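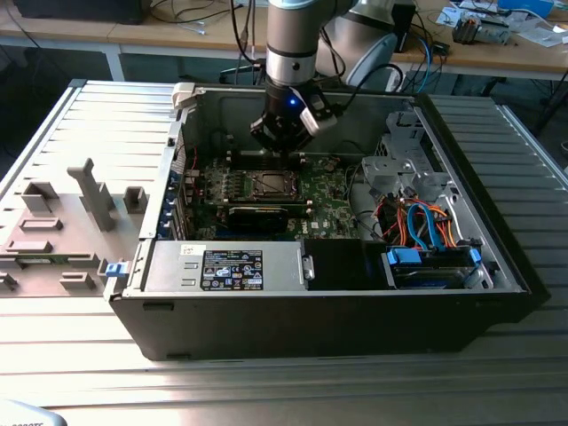 *Open tower on the bench, CPU socket empty.*

October, late evening. Bloods came back after lunch. Platelets 70, up a little from the last lot, and the haemoglobin is holding. LDH 515, still too high for Dr Kikuchi, who wants another set before he touches the steroid dose. I asked about going back to work and he said to wait for the next result.

Slept two hours in the afternoon. Bruise on the left shin has gone yellow. Gums fine, no bleeding when I brushed.

Rang Moren ward about the repeat prescription and was on hold for ages. They will send it to the chemist by the station. Ate most of my tea. Ankles a bit puffy from the tablets, so feet up until bed. Must ask about the flu jab.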